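Tesen College of Furnishing and Interior Trades
Module 732: Materials for the Home
Handout 2: Leather as a covering for seating
Module leader: Lamai Onsri

Purpose of this handout

This handout supports the second lecture of the module. It should be read before the Tuesday workshop, where students will handle samples and carry out the simple tests set out below. Students who missed the first lecture should read the notes on woven cloth beforehand, as several terms introduced there (nap, grain, hand, pile) are used again without further explanation.

1. From hide to leather

Most furniture leather is made from cattle hides. The raw hide is a thick sheet of skin, and without treatment it will rot when damp and turn stiff when dry. Tanning is the step that makes the hide stable. The two methods students will meet most often are chrome tanning, in which salts of chromium are used, and vegetable tanning, in which the active matter comes from bark, leaves and similar plant sources.

Chrome tanning is the quicker of the two and gives a soft, even leather that takes dye well. Vegetable tanning is slower. It gives a firmer leather that darkens with age and marks easily with water, and for this reason it is more often seen on straps, bags and saddles than on large seats. A third group, usually described in the trade as chrome-free, covers a range of other agents. The label tells the buyer what was left out and says little about what was used, so the supplier should be asked.

After tanning, a thick hide is split into layers. The outer layer carries the natural grain of the animal's skin and is the stronger part. The lower layer, called the split, has no natural grain. It may be brushed to make suede or coated and pressed with a pattern so that it looks like the outer layer.
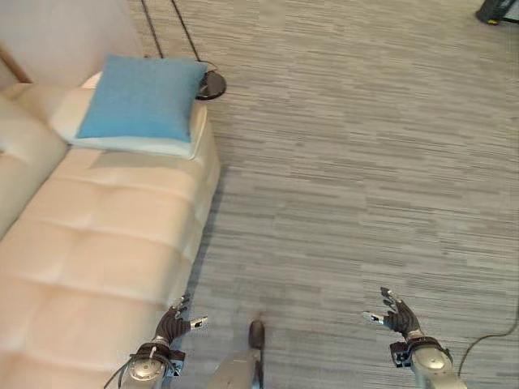
2. Finishes

The finish decides how a leather will look, feel and wear. Three broad classes are used in this module.

Aniline leather is dyed through and has no layer of colour on top. The pores and small scars remain visible. It is warm and soft to the touch but absorbs spills quickly and fades in strong sunlight.

Semi-aniline leather is dyed in the same way and is then given a light coat containing a little pigment. It keeps some of the natural look and gains some protection.

Pigmented leather, also sold as protected leather, has a full coat of colour on the surface. Of the three classes it is the most even in shade and the easiest to wipe clean. It is the usual choice for family rooms, waiting areas and any setting where the seating will be used by many people. Pale shades in particular are nearly always supplied with a pigmented finish, as dye from clothing shows readily on a light ground.

Students should also be able to recognise coated fabrics. These have a layer of plastic, commonly polyurethane or vinyl, laid over a woven or knitted backing. A good coated fabric can be very hard to tell from pigmented leather by sight alone. The reverse side usually settles the matter: leather shows loose fibres, while a coated fabric shows a cloth backing. Bonded leather, made from ground leather scraps held together with a binder, is a separate product and must be described as such in all written work.

3. Cutting and making up

A hide is not a regular shape, and its quality is not the same throughout. The back gives the firmest and most even leather. The belly and the legs stretch more and are kept for places that carry little load, such as the lower outside panels. A cutter therefore plans the whole job before making the first cut, working around scars, holes and loose areas. The waste is always greater than with cloth from a roll, and estimates must allow for it.

Seams are needed wherever a panel would be larger than the sound area of the hide. They are also used for looks. Tufting, channelling and piping all add interest to a plain surface, and they hold the covering close to the padding so that it is less likely to slide and wrinkle. Against this, each seam adds sewing time, and every crease is a place where dust and crumbs will gather. The designer should raise this with the client at an early stage – a household with small children may prefer a plainer seat.

Thread for leather is normally polyester or nylon. Cotton thread is not advised, as it may be weakened by the agents left in the leather. Stitches should be longer than those used for cloth. A row of very short stitches makes a line of closely spaced holes, and the leather may tear along it.

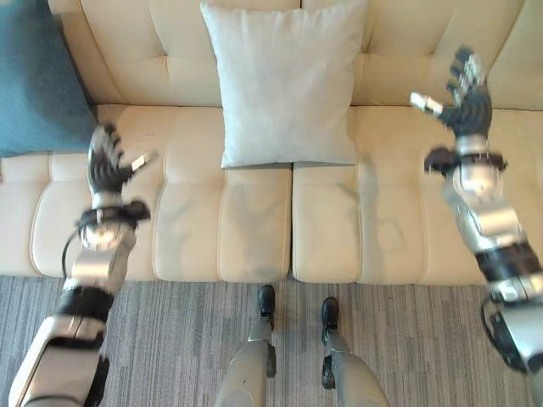

4. Padding and support

The covering is only as good as what lies under it. Foam is graded by density and by hardness, and the two are often confused. Density is the weight of a given volume of foam and is a fair guide to how long it will last. Hardness describes the force needed to press it down. A soft foam may be dense and a hard foam may be light.

In seat cushions, a foam core is commonly wrapped in a layer of polyester fibre or enclosed in a feather case. The wrap rounds the outline and fills the corners of the cover. Leather lets air through more slowly than cloth, and much more slowly when it carries a heavy finish. Cushions therefore need a vent, usually a panel of open cloth on the underside, so that air can leave when a person sits down. A cushion made without one will feel hard at first and may strain its own seams.

5. Routine care

The following advice may be given to clients for pigmented leather. It does not apply to suede or to aniline leather.

Dust weekly with a soft dry cloth. Use the brush fitting of a vacuum cleaner along seams.
Wipe monthly with a cloth wrung out in clean water, then dry with a second cloth.
Lift spills at once by blotting. Do not rub.
Keep seating away from radiators and out of direct sun.
Test any cleaning product on a hidden area and leave it for a day before going further.
Do not use bleach, furniture polish, saddle soap or household wipes.

Skill is needed to remove ink and dye transfer, and such work should be referred to a trained repairer.

6. Workshop tests

Each group will receive sample cards from three suppliers, marked Pinari, Skolten and Matlala. The cards carry no note of finish, and the task is to place each sample in its correct class.

The water drop test: place one drop of clean water on the surface and watch it for a minute. On aniline leather the drop normally soaks in and leaves a darker spot. On a pigmented finish it stays on top.

The stretch test: hold the sample at both ends and pull gently. Note whether the grain opens and whether the colour becomes lighter.

The reverse side test: study the back of the sample under a hand lens and describe the fibres or cloth.

Record every result in the table issued at the start of the session, including those that do not agree with the rest of the group.

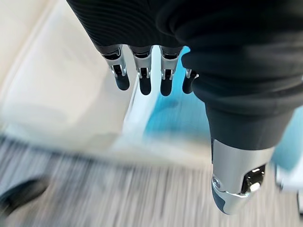

Can the water drop test be used on a finished piece in a client's home?
It may be used on a hidden area, such as the underside of a cushion or the lower back, once the client has given consent. The drop should be blotted as soon as the result is clear.

7. Assessment

The written report for this unit is marked out of 100. It should name the class of each sample, give the evidence for that choice and recommend one sample for a busy waiting room, with reasons. Marks are given for clear use of the terms in sections 1 and 2. Reports are to be handed in at the module office, with the completed results table attached to the back.

Students who need to repeat a test may book bench time with Lamai Onsri. The sample cards must stay in the workshop.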